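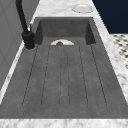 By Mahfuz Herath
Last updated in October

The Bramia Caucus Rules are the procedures by which party members in the state of Bramia choose delegates to a presidential nominating convention. They replaced an open primary that had been held for 14 election cycles.

Under the rules, 135 delegates are awarded in proportion to the vote in each county. A candidate must win at least 15 percent in a county to receive any of its delegates. Supporters of candidates who fall short may join another group during a second round, which opens at 7 p.m. Counties with fewer than 200 registered members meet jointly with a neighbor.

The rules were drafted by Anwara Bhattacharjee, then a state senator from Mondal, after a disputed primary in which the two leading candidates finished 2669 votes apart. Her first draft set no minimum share. The threshold was added at the request of party leaders in Kellance, the largest county.

Critics have said that evening meetings shut out shift workers and parents of young children. A mail ballot for members unable to attend was adopted later, though it counts only in the first round. Lovetti County ran its own pilot of ranked ballots and dropped it after one cycle.

See also: Delegate selection in Bramia; Kellance County party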